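검색어를 입력하세요 검색 통합검색 게시판 내

살림·생활 Q&A > 주방/식탁

혼자 사는데 식탁 차려 먹는 습관, 어떻게 들이셨어요?

작성자 느린국자 | 2020.11.16 | 조회 1361

안녕하세요, 눈팅만 하다가 처음 글 써봐요. 자취한 지 이제 4년 차인데요, 밥을 늘 싱크대 앞에 서서 먹거나 침대에서 노트북 펴놓고 먹어요. 냄비째로요 ㅠㅠ 설거지 줄이려고 시작한 건데 이제는 아예 버릇이 됐어요.

문제는 이렇게 먹으니까 제가 뭘 얼마나 먹었는지도 모르겠고, 먹고 나서도 자꾸 뭐가 허전해서 과자를 뜯게 돼요. 지난 3월부터 재택으로 바뀌고 나서는 더 심해져서 점심이랑 저녁 경계도 없어졌어요. 엄마가 반찬 보내주셔도 통째로 꺼내놓고 젓가락으로 휘적휘적 하다가 금방 쉬어버리고요. (엄마 죄송해요...)

식탁은 있어요. 이사 올 때 큰맘 먹고 산 건데 택배 상자랑 영수증이 다 차지하고 있습니다. 식탁 차려서 드시는 1인 가구 분들, 도대체 어떻게 하시는 거예요? 그릇을 예쁜 걸로 바꾸면 좀 나아질까요? 돈을 많이 쓸 생각은 없고요, 설거지가 확 늘어나는 것도 싫어요. 욕심이 많죠 ㅎㅎ

댓글 3

보리차한잔
저도 똑같았어요! 저는 냄비밥 인생 졸업한 지 이제 2년 됐는데, 처음부터 잘하려고 하면 무조건 망해요. 제가 첫 주에 의욕만 앞서서 국그릇 밥그릇 찬기까지 다 꺼냈다가 사흘 만에 싱크대가 산이 돼서 포기했거든요. 그다음에 다시 할 때는 규칙을 확 줄였고, 그게 지금까지 가고 있어요. 제가 한 순서대로 적어볼게요.

1. 식탁 위에 물건 못 올라오게 하기
제일 힘들었던 게 이거예요. 저도 택배 상자 쌓아두는 파였는데, 현관 옆에 접이식 바구니 하나 두고 집에 들어오면 뭐든 거기에 먼저 던져요. 일주일에 한 번 비우고요. 바구니가 넘쳐도 식탁으로는 절대 안 갑니다. 식탁이 한 번 뚫리면 이틀이면 원상복구예요, 진짜로.

2. 요리하기 전에 자리부터 깔기
이게 저한테는 제일 잘 먹혔어요. 밥이 다 된 다음에 차리려고 하면 배고파서 그냥 프라이팬 들고 먹게 되잖아요. 그래서 물 올리자마자 매트 깔고 접시랑 포크부터 놔요. 자리가 이미 있으면 신기하게 거기 앉게 되더라고요. 매트는 줄무늬로 된 거 하나 돌려 써요. 흰 접시는 뭘 담아도 무난해서 좋고요 (어제는 계란볶음밥, 그제는 엄마표 잡채!).

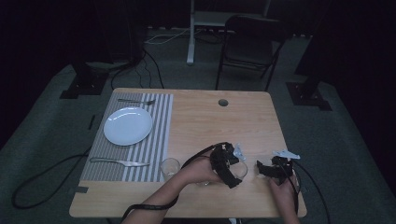 3. 접시는 딱 하나만
밥이랑 반찬을 한 접시에 다 담아요. 급식판 느낌으로 조금씩 덜면 되고, 국은 있으면 머그컵에 담아요. 머그컵에 된장국 담아보세요, 손도 따뜻하고 은근히 괜찮아요. 설거지는 접시 하나에 컵 하나, 수저. 냄비째 먹을 때랑 별 차이 없어요. 그리고 반찬통은 덜고 나서 바로 냉장고로 넣어야 해요. 통에 입 댄 젓가락이 안 들어가니까 어머니 반찬도 훨씬 오래 갈 거예요.

4. 노트북은 다른 방, 폰은 뒤집어 놓기
이건 저도 아직 반타작이에요 ㅋㅋ 조용한 게 싫으면 라디오 틀어놓으세요. 저는 아침엔 되는데 저녁엔 자꾸 영상 보고 싶어져서, 주말 저녁은 그냥 봐요. 다 지키려고 하면 또 싫어지더라고요.

그릇은 굳이 새로 사지 마세요. 저도 Fledell 접시 세트 장바구니에 넣었다 뺐다를 몇 달 했는데 결국 안 샀고, 없어도 잘 먹고 삽니다. 꼭 사고 싶으시면 매트 하나만 사세요. 물로 쓱 닦이는 걸로요. 천으로 된 건 김치 국물 한 번 튀면 마음이 아파요.

달걀두판
그냥 상을 치우시면 됩니다. 저는 식기세척기 사고 해결했어요.

Fotini Karamanlidis
저는 한국 온 지 얼마 안 돼서 말이 조금 이상할 수 있어요, 미안합니다! 저도 혼자 살고, 처음에는 혼자 밥 먹는 게 많이 외로웠어요. 집에서는 언제나 큰 식탁에서 다 같이 먹었으니까요. 그래서 저는 언니하고 영상통화를 하면서 먹어요. 시차 때문에 제 저녁이 언니 점심이에요. 언니가 식탁에 앉아 있는데 저는 침대에 있으면 좀 창피해서 저도 식탁에 앉아요 ㅎㅎ

위에 보리차한잔 님이 폰을 뒤집으라고 했는데 저는 반대네요. 그런데 이 방법도 괜찮아요. 이야기하면 천천히 먹게 되고, 과자도 조금 덜 먹어요. 매일은 어려우니까 저는 화요일만 해요. 다른 날은 서서 먹을 때도 있어요. 그리고 올리브 절임을 작은 컵에 꼭 하나 놓아요. 저한테는 그게 있으면 밥상이에요. 글 쓴 분도 그런 음식 하나 있으면 좋을 것 같아요. Bakalis라는 가게에서 1000원 더 싼 걸 팔아서 거기서 사는데, 조금 짜요. 물에 한 번 씻어서 드세요.

느린국자 (글쓴이)
와 다들 감사해요! 방금 식탁 위 상자 다 내다 버리고 왔어요. 작년 달력이 나왔네요... 자리부터 까는 건 오늘 저녁에 바로 해볼게요. 저한테 올리브 같은 건 아마 김인 것 같아요. 식기세척기는 놓을 데가 없어서 패스할게요 ㅠㅠ

관련 글
- 자취방 식탁 크기, 어느 정도가 적당할까요?
- 반찬통 냄새 빼는 법 좀 알려주세요
- Tostus 토스터 빵가루 받침 어떻게 빼나요
- 혼밥할 때 뭐 틀어놓으세요?
- Numetti 파스타면 삶는 시간 질문이요
- 식탁매트 김치 얼룩, 이미 늦었나요?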